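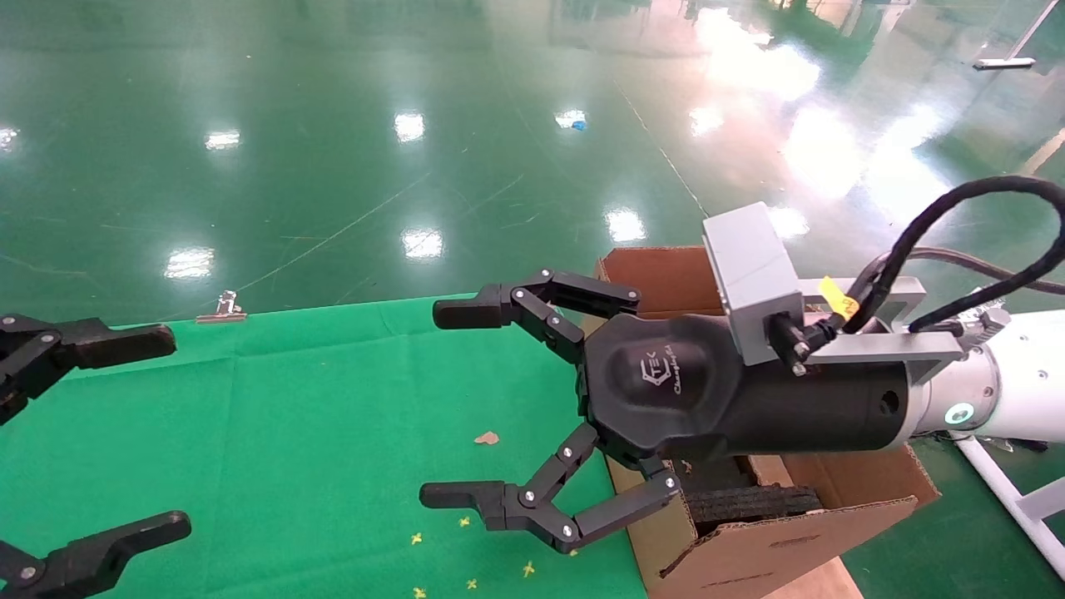
**Irimus cabin trolley bag, model 721**

Made by Griltard for travelers who take short trips by plane or train. The bag is 4 kg lighter than our big Liem suitcase, and it rolls well also on old stone streets.

- Two outside pockets, one with zipper
- Handle locks in three heights
- Inner straps and a flat pocket for documents
- Colors: dark blue, sand

Price: 3,569 points in the Putley travel club, or 200 dollars in the shop. Delivery to hotel reception is possible -- please write the name of the guest and the arrival day in the order form.

Please check the cabin size with your airline before you order. Sand color is again in stock from June.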